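Start-of-session checks, teaching cell, Drostlow workshop
Filled in by Duyên La, second check by Nga Phùng

1. Emergency stop pressed and reset from both sides of the cell.
OK. The near one feels a bit stiff, so give it a proper shove - it does click.

2. Remote handles match the arms, left to left and right to right.
OK. I swapped them over by mistake in March and had a very confusing 10 minutes, so now I always wiggle one wrist before I do anything else!

3. Speed limit set to the slow setting for new starters.
OK. Nga wants it left there until Tăng has done his first full set of demos. Fine by me.

4. Finger screws tight, cables clear of the joints.
OK, with a comment. I nipped up 3 screws on the right gripper. Please use the short driver, the long one chews the heads.

5. Cross cables on the cell frame under tension.
OK. I pluck them like a guitar, Nga uses the gauge (she would).

6. Gripping and holding by remote, blocks and kitchen bits.
OK, comments further down.
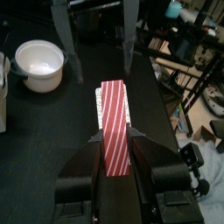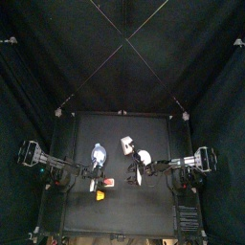
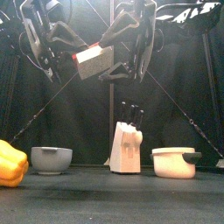 Black fingers round the red striped block in the first, both arms in the cell in the second, and a block held up over the knife block and pot in the third.

Do I need to delete a demo if I fumble the grip?
Keep it, mark it as a fumble in the log and do another one straight after. Only delete a demo if the recording itself is broken.

Back to item 6. Squeeze gently and stop when the fingers meet the block - the handles don't push back much, so it's easy to overdo it. I'd also like us to agree on one starting pose for the arms, as mine and Nga's are miles apart and it makes the Sornau playback jumpy at the beginning.

7. Demo counter written down before starting.
OK. 3,141 on the screen, and yes, I did take a moment to enjoy that.

8. Spare finger pads in the drawer.
Not OK. Only 4 left. I've asked Marusance for another bag, and Nga is chasing them in the morning.

Cell passed for use, item 8 still open.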